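Visit to the Clevel Garment Care and Repair Works, Hesstead

The members' visit this fall was to the Clevel works on the east side of Hesstead, which cleans, mends and sorts clothing for hotels, theater companies and three secondhand chains. We met at the front gate at 8 and were given visitor badges and a short safety talk. Long scarves had to come off before we went in. Our guide was Keir Lamont, who has run the day shift for six years and answered nearly every question without looking anything up.

Clothing arrives at the back dock in canvas bags. Each bag has a tag with the customer, the date and the kind of goods. The bags are opened in the first room and the garments are held up one by one, checked for stains and tears, and put into a category. Dark clothing goes separately from light, and knits separately from woven goods. Lamont said the checking is the slowest step in the building and the one they are least willing to hurry, as a missed pen in a pocket can ruin a full load. 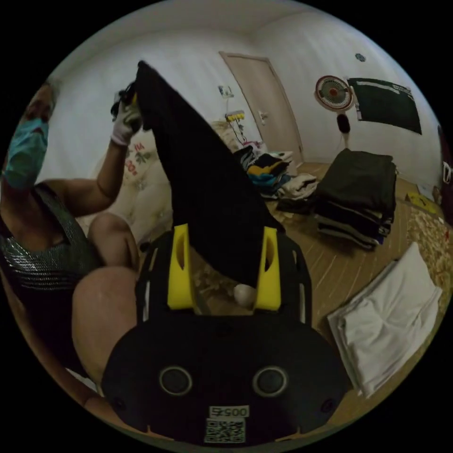
Textile and Clothing Study Group

From sorting we went to the wash floor. The large machines take 200 pounds at a time and are used mostly for hotel goods. Smaller ones handle stage costumes, many of which are washed cool or not washed at all. Anything with beads or glued trim is cleaned by hand at a row of sinks along the north wall. The water is softened on site. A heat recovery unit made by Desico was put in two years ago, and it takes warmth from the waste water and uses it to heat the incoming supply. Lamont gave us the gas bill savings as a percentage but asked us not to print it.

The drying room was very warm and we did not stay long. The air is pulled through lint screens that are cleaned every hour on the hour. The lint used to go to the landfill. It now goes to a company that makes packing pads.

Mending is on the second floor, up a steep flight of metal stairs. Members with bad knees should ask for the freight elevator, which we learned about only on the way down. There are long tables under north-facing windows, and each table has its own type of work: hems, zippers, buttons, linings. The works stocks 375 kinds of button, kept in shallow drawers and sorted by size first and color second. Several of us would have been happy to spend the rest of the morning there. Zippers are the most common repair by a wide margin, with coat linings next.

We were shown how a torn lining is replaced without taking the whole coat apart. The hem is opened a hand's width, the old lining is drawn out through the gap, and the new one goes in the same way. The last few inches are closed by hand. The charge to the customer is set by the garment type and not by time, so a difficult coat can lose money.

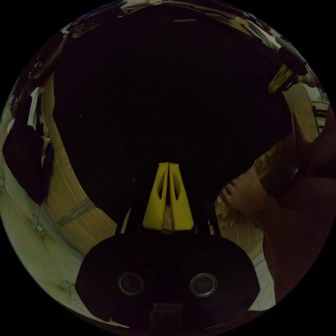

Melnychuk asked whether it was still worth relining a coat that cost less to buy than the repair would, and said that most of the coats brought to our own mending table last January were in that position. Lamont's answer was that about price alone, no, but people bring in coats that fit them, and a new one may not. He did add that they turn away coats where the outer cloth has gone thin at the elbows.

After a coffee break in the canteen we saw the finishing room. Shirts are pressed on forms, and trousers go through a two-part press that sets the crease. Costumes are steamed on hangers. Everything is then checked a second time against the tag it came in with, bagged, and hung on a rail by delivery route. Goods with no tag go to a holding shelf for 3 months. After that they are offered to a local shelter.

The tour ended at noon. Lunch was at the diner across the road, which could seat all of us only by splitting the party in two.
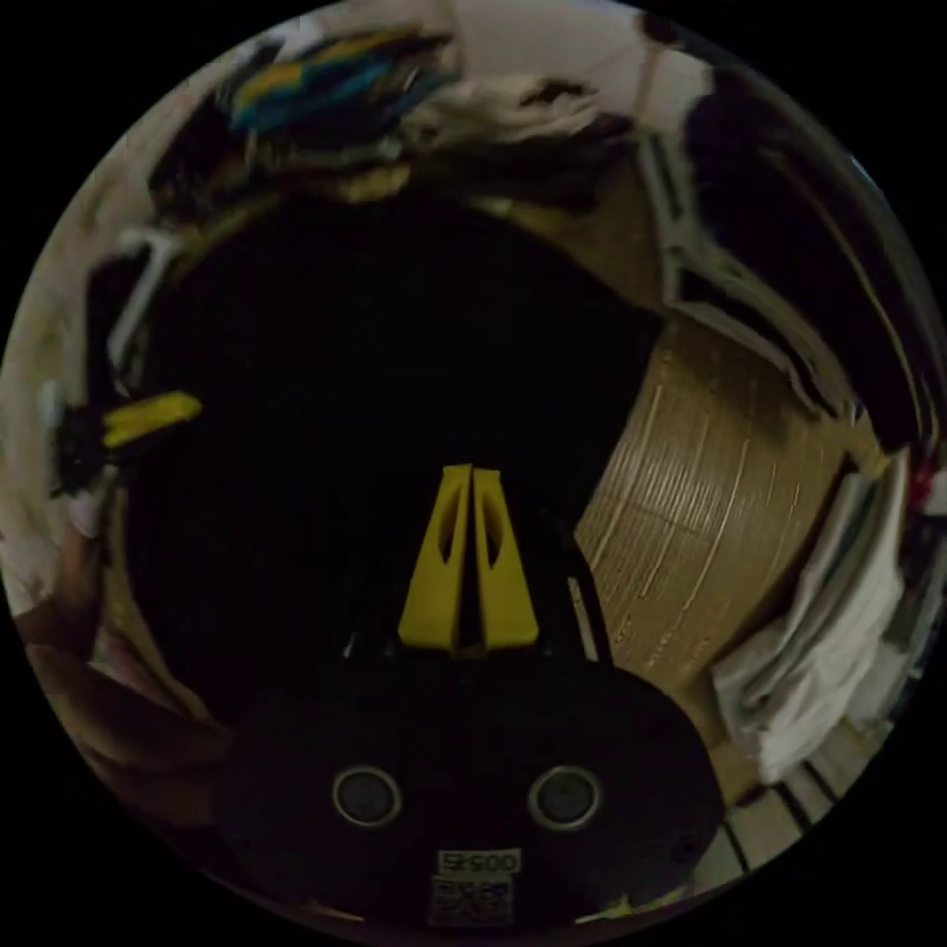 Notes for members planning a visit

The works takes groups on weekday mornings only. Write to the front office at least a month ahead and give the number in your party. There is no charge. Parking is in the gravel lot behind the building, and the entrance is easy to miss coming from the highway. Wear flat, closed shoes. The gift counter sells button packs and spools of leftover thread, cash only.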